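Saturday at the robot open house

My neighbor Sevim Yazıcı had a spare ticket to the Skendska open day, and since my other option was cleaning the gutters, I went to look at robots.

They took us through in groups of 11. Ours was mostly dads, plus one very serious girl of maybe nine who had brought a notebook and used it. Our guide was Hendrik Mulder, who has the calm of a man who has explained the same thing since breakfast. He asked us to stay behind the tape. A dad asked what would happen if he didn't. Hendrik said he would be asked again.

The humanoid is called Sanna. I had expected a warehouse with dramatic lighting, and got a room the size of my dentist's office, with nicer floors. The job for the afternoon was to pick up a bottle. I pick up bottles all the time and have never drawn a crowd. 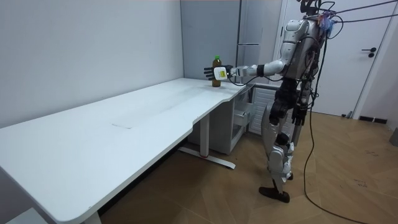 The girl with the notebook wanted to know why it needed so many cables. Hendrik said some were for power and some were for talking to the computers, and that he looked forward to having fewer of them. She wrote that down. Then she asked if it could fall over, and he said yes, with feeling.

What got me was how slow it all is. You find yourself leaning forward, 11 grown people holding their breath over a soft drink or an iced tea or whatever it was. Someone behind me whispered "come on, buddy." I'd like to say it wasn't Sevim.

We got 20 minutes in there and then it was coffee in the hallway, where I ate two cookies without any outside support. There's another open day in July. The girl has already signed up, and I've put my name down too. The gutters can wait.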